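Household Robotics Club: news from the data group

The data group of our club has finished its first month of recording, and we want to share with all members how the work is going. The task of this season is the bathroom sink. Our robot Menon must learn to handle small dishes and bottles near a basin, and for this it needs many short examples made by human hands.

Sulastri Subramaniam prepared the list of tasks, and Rohani Teoh checks every clip before it goes to the training folder. Until now we have 106 clips accepted. The goal is up to 1000 before the regional meeting in August, so we still need many more hands. Mirrors and shiny faucets are difficult for our hand tracking program, which sometimes finds four hands when there are only two. Sutrisno Ngui is writing a filter for this problem and he will show it at the next meeting, on 4 April 2026.

New members are welcome to record also. You do not need to know programming. Please remove rings and watches, speak the name of the task before you start, and write the clip number in the shared table on the same day. For a place in the recording plan, please write to Ghazal Abbasi. 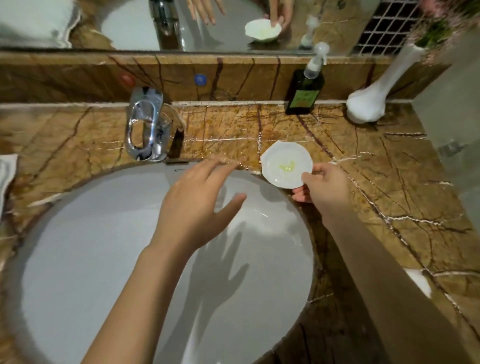 The small dish task at the sink, with the mirror behind the faucet.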